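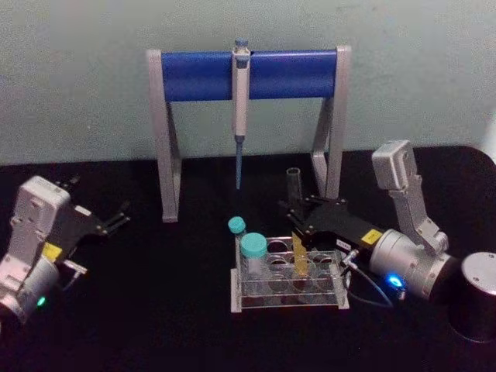 *Two robot arms on either side of a pipette stand and tube rack at the Wirkwood lab.*

**Wirkwood lab asks for second two-arm bench in 2026 equipment plan**

January 15, 2026

The Wirkwood water testing lab wants to add a second two-arm robot bench this year and has put the request at the top of its equipment plan, lab manager Genalyn Maglaya told the county services board.

The plan goes to a vote with the rest of the Giltholm County budget. If it passes, the lab would place its order in the spring and have the bench set up by August.

Wirkwood handles samples from 51 public wells and from homeowners who pay for private tests. Staff ran 1,214 samples last year, up 254 from the year before. Most of the hours go into moving tubes and measuring out small volumes by hand, Maglaya said.

The first bench was bought with a state grant that has been spent. A second one would come out of the county's capital fund, and board members spent most of the discussion on what should be counted in the price.

"The arms are one line," said Yurii Kravchuk, who prepared the request. "Then there are the grippers, the racks, the table, the service contract and the time it takes to teach it each job. We left the training time out of the first budget and we felt it."

Kravchuk said the lab plans to keep using ordinary hand pipettes and stands on both benches. A dedicated liquid handling machine was priced as well, but it would need its own tips and plates, and the lab would have to buy those for as long as it kept the machine. The arms can work with supplies already in the stockroom.

Three suppliers were asked for quotes. Two have answered. Wedari, which sold the lab its current setup, offered a lower price on service if both benches are covered under one contract. Qaisi quoted less for the hardware but charges separately for software updates after the first year. The third supplier has until the end of the month.

Board member Josphat Lyimo asked whether the lab could lease. Maglaya said leasing was possible but that neither quote in hand included it, and she agreed to ask both companies for terms before the vote.

Houda Fahmy, also on the board, asked what would happen to staffing. The plan does not cut any positions. One technician job that has been open since last year would be rewritten to cover running and maintaining the benches, with the pay grade still to be set.

The request also includes a bench-height power upgrade in the back room and a set of spare gripper fingers. Lab staff listed the spares as a separate item so they can be approved even if the second bench is put off.

Copies of the equipment plan are available at the county clerk's office.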